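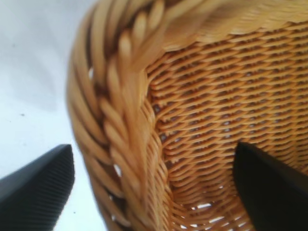 I've come round to the view that we throw away the wrong examples. I say this as someone who spent most of January throwing them away, with a mug of tea in one hand and the delete key under the other.

Our little group at Wodcombe teaches an arm to pick up household things. You steer it through the job, it records what the wrist camera sees and where the fingers go, and after enough goes the learning system is meant to get the idea. Then somebody sits down and sorts the recordings into keep and bin. The rule we inherited from the Polex project was simple: keep the clean ones. If the operator dithered, bin it. If the fingers came in crooked and had to back out and try again, bin it.

Well, I did that for 46 basket recordings and ended up keeping 14. Lovely things they were too! Straight in, one finger either side of the rim, close, lift. You could have set them to music. And the arm that learned from them was hopeless the moment it drifted a thumb's width off course, as it had never once been shown what to do about drifting.

I do think wicker makes the point better than a plastic tub would. A woven rim is fat and bumpy, it bulges where the strands cross over, and from a few inches away the camera sees almost nothing but weave. People steering the arm slow right down there. They nudge, they stop, they have another look (I do it myself, and I've had more practice than most). Under the old rule all that care counts as dithering. To my mind it's the most useful bit of the whole recording.

Jitpraphai, the other lot we swap notes with, take the opposite line and keep everything, including the goes where the operator sneezed. I wouldn't go that far. A finger jammed through the side of a basket teaches nothing I want repeated. But a wobble that gets put right is a different animal, and I'd happily trade two perfect lifts for one of those.

So we've changed our sorting sheet. It now has 3 columns, clean, recovered and bin, and the middle one is filling up fastest. Oletine, the labelling tool we use, only has room for two, so for now I'm typing "recovered" into the notes box by hand, and spelling it wrong about half the time.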